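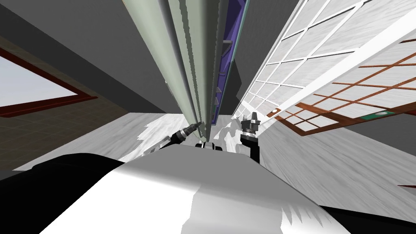
Most of the sim trouble I get asked about at our shop is view trouble. Planner gets blamed, controller gets blamed, then you look at where the camera is pointing and half the picture is the robot. Before touching any gains, load the scene, park the arms where the task starts and look through the robot's own view. With both grippers up in front of the torso like that and the view tipped at the ceiling, the pale front of the body takes the whole bottom of the picture, and the grey-green column runs down to a point right behind the hands. A segmenter will not thank you for it. Fix the tilt first or mask the body, then tune.

What follows is the list off our workshop wall, typed up. Sim side mostly, bit of real side at the end. Add your own.

VIEW AND MASKING

Render the robot on its own, no room, and use that as the body mask. Don't draw the mask by hand. I did it by hand once for a whole February and every joint change broke it.

Grow the mask a few pixels. Edges of a curved shell shimmer when the light moves and the planner sees little crumbs of obstacle floating off the chest.

Re-render the mask per arm pose, not once at startup. Sounds obvious. Check anyway.

Tall thin things seen from underneath come out as wedges. If your detector fits upright boxes it will give you one enormous box for a column. Fit a cylinder, or leave columns out of detection altogether and take them from the room map.

Print the camera tilt in the corner of the debug window, in degrees. Radians at four in the afternoon is how mistakes get made.

COLLISION SHAPES

Use simple shapes for anything the robot will never touch. Column = cylinder. Window wall = one flat slab. You do not need every pane and every slat, and Trivadar (our planner) slows to a crawl if you give it them. Benedek left a lattice in as full mesh and one arm plan took 40 seconds. Swapped for a slab, back under one.

Lattice you DO have to reach through is the exception. Build that out of bars, one box each, and name them so you can read the log.

Little brackets that stick out from panels: keep them. Those are what an elbow catches on. Everybody simplifies the panel and loses the bracket with it.

Turn on the collision overlay and orbit the room once after every import. Two minutes. Shapes land at the wrong scale more than you'd beleive.

Gripper fingers get their own shapes, seperate from the wrist. One fat capsule around the lot and it'll refuse every grasp near a surface.

LIGHT AND FLOORS

Shiny marble floor is the worst thing you can put under a depth model. Bright patches wash out whatever stands in them, pale boxes especially. Lower the reflection until you can see the bottom edge of everything, get the task going, then bring it back up in steps.

Same for veined or streaky textures on walls and panes. Keep one plain grey version of every room. If it works in grey and fails in marble you know which half of the code to open.

Save exposure with the scene file. Plalto resets it on load unless you tick the box under scene defaults - tick the box.

Windows: fix the sky. A changing sky changes the white balance on auto and then your colour thresholds wander off.

CONTROL

Start both arms from a pose you chose, not all zeros. Zeros on ours is elbows-in-ribs.

Limit speed to 30 percent until the first clean run end to end. Yes in sim too. Slow is easier to watch and you'll see the wobble before it turns into a fling.

Two arms near each other: plan them together or give one of them the right of way. Don't plan them apart and hope. Enikő Hegedűs wrote us a small lock so the left waits whenever the right is within a hand's width of the middle. Crude. Still in use.

If an arm jitters when nothing is commanded, look at the timestep before the gains. We run 600 steps a second and the jitter went away at that, with the old gains put back.

Wrist joints flip near straight-up poses. Raised grippers are right where it happens. Put a cost on wrist travel so the planner takes the dull route.

Log commanded AND measured. One without the other is useless, I have a drive full of the one without the other.

FILES AND TIDINESS

One folder per scene. Room, robot config, light, start pose, random seed. If you can't zip it and send it to someone it's not finished.

Names: room, task, version. Not "new", not "new2". Viktória found 1,265 runs on the Brimar machine and a good third were called test.

Write the planner version in the first line of the log. Updates change paths even when the notes say they don't.

Keep failures. Tag them with one word: view, plan, grip, slip, crash. Sort by tag at the end of the month and you've got your to do list.

Back up before you clean up.

GOING OVER TO THE REAL ONE

Replay the sim path with the grippers empty and the e-stop in your hand. Second person in the room.

Measure the real camera height again. Don't trust the drawing. Ours was out by the thickness of a rubber mat.

Real cables don't exist in sim. Tape them for the widest pose, then move through it by hand with the motors off.

Run the mask check again on real images. Real shell has scuffs and they read as objects.

ODDS AND ENDS FROM READERS

Obadia Shemweta says colour each robot link differently in the debug view so you can tell wrist from forearm at a glance. Did it, good one.

Levente Simon wants it known that Bakos will export a room with the axes swapped if you leave the export menu on its default. Set Z up, save as a preset.

Somebody asked about masks with cloth covers on the arms. Haven't tried it. Would guess a bigger margin and a slower arm, but send me yours if you've got it working and I'll put it up with the rest.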